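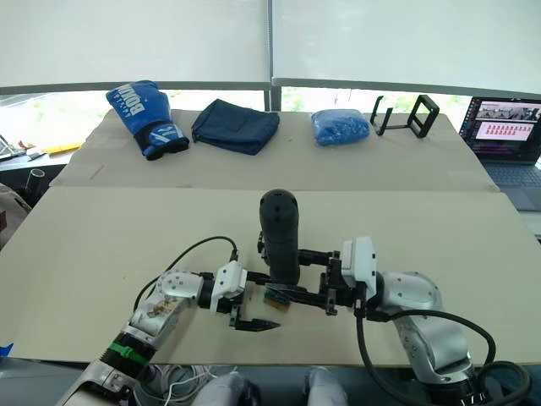

Plornard to sort boxing club kit left behind since September

29 October 2026

Plornard, the lost property and kit repair service run by Bilico, has begun sorting the belongings that boxing club members have left in changing rooms, under benches and, in one case, in a tea urn cupboard.

The sorting takes place on a plain beige table. A blue boxing glove with white lettering and a dark navy cuff is among the things laid out along the back, next to a folded piece of dark navy cloth. Its partner has yet to be reported by anyone, which is typical of gloves.

Members have handed in 234 items since September. Each is given a tag and kept for 50 days. Anything unclaimed after that will be cleaned, mended if it deserves it, and passed to the beginners' class, who are not yet fussy.

"People will ring three times about a water bottle and never mention a glove," said Smaranda Filip, who runs Plornard. "I used to think they were embarrassed. Now I think they go home and box with the other one."

Dorin Iordache, head coach at the Lazăr gym, said he welcomed the scheme and would like his left boot back.

Owners can collect from the Bilico counter at the Lazăr gym until 9 in the evening. They should be ready to describe what they lost. "Blue" will not be enough. Single gloves may be claimed without the matching one, and no questions will be asked about it.

Press contact: Iulian Preda, Bilico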